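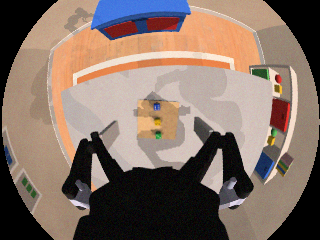

To: Simulation Track mailing list
From: Renata Ocampo, Student Projects Office
Subject: Re: Block task, scoring and practice runs before Monday

Dear team leads and faculty advisors,

Thank you to the teams who wrote in after the May briefing. Several of the questions were the same, so I am replying to the whole list. The message from the Echeverría team is quoted in part, with the track's answers after each passage. Where an answer changes the rules document, I have said so.

> Our students have the Prunow environment running on two lab computers and
> would like to confirm which view the policy is allowed to use. The wrist
> camera gives us the fingers and the board together, but it bends the
> table edge a good deal. May we straighten the picture before it goes to
> the network, or does that count as changing the sensor?

You may straighten it. Any processing of the wrist view is permitted, provided that it takes place inside your own code and uses only the current and earlier pictures from the same run. Teams may also crop. Two teams have already told us they intend to leave the view as it is and let the network learn the curve, and that is equally acceptable. The overhead debugging view remains closed during scored runs, and submissions that open it will be returned unscored.

> With the gripper open over the board, the blue, yellow and green blocks
> are very small in the picture. At the resolution we are using, the
> markings on the blue block are hardly more than a smudge. Are the
> markings part of the task?

No. The task identifies blocks by color only. Markings may vary from one run to the next and should not be used to tell blocks apart. Section 4 of the rules document has been corrected on this point, and I regret that the earlier wording suggested otherwise.

> Lighting is our main difficulty. Shadows fall across the board and the
> tabletop, and our color threshold loses the green block whenever there
> is a dark patch next to it. Will the scored runs have the same lighting
> as the practice set?

They will not. Lighting direction and strength are drawn fresh for every scored run, as are the starting positions of the blocks. The surroundings are also subject to change: the cabinet, the shelves and the objects on them may be moved or recolored. Your advisors should remind students that there are red, green, blue and yellow items in the room that have nothing to do with the task, and that a method which searches the full picture for a color will sooner or later reach for the furniture. In last term's trial this was the most common cause of a failed run. Limiting the search to the board is allowed and, in our view, sensible.

> Finally, how many attempts does each team receive, and is a dropped
> block counted as a failure?

Each team's submission will be run 56 times on the Pudeo server, with the same set of starting positions for every team. A dropped block is not a failure in itself. The run continues until the time limit of 2000 simulation steps, and the gripper may pick the block up again if it is still on the board. A block that has left the board is out of play, and the run is scored on whatever has been completed by then.

The following items apply to all teams.

Practice set. The set now contains 1169 recorded runs. We removed 177 runs from the first release in which the fingers passed through a block on closing. If you downloaded the files before last week's notice, please download them again — models trained on the earlier release tend to close the fingers too late.

Finger pads. Please do not edit the friction values in the gripper file. The server uses its own copy, and local changes will only make your practice results harder to interpret.

Written report. Each team submits a report of no more than four pages with its code. Students should write it themselves, and it should include at least one method that was tried and set aside. Advisors may comment on drafts but may not supply text.

Machine time. Teams without a suitable graphics card may reserve a seat in the Porkosetti lab through the usual form. Reservations are for half a day, and a student who has completed the lab orientation must be present throughout.

The submission page opens on Monday at 9:00 a.m. Please upload a trial version early, even an incomplete one, so that any problem with file names or missing packages can be found while there is still time to correct it. Further questions should be sent to this list and not to individual staff, so that all teams receive the same answer.

Sincerely,

Renata Ocampo
Coordinator, Simulation Track
Student Projects Office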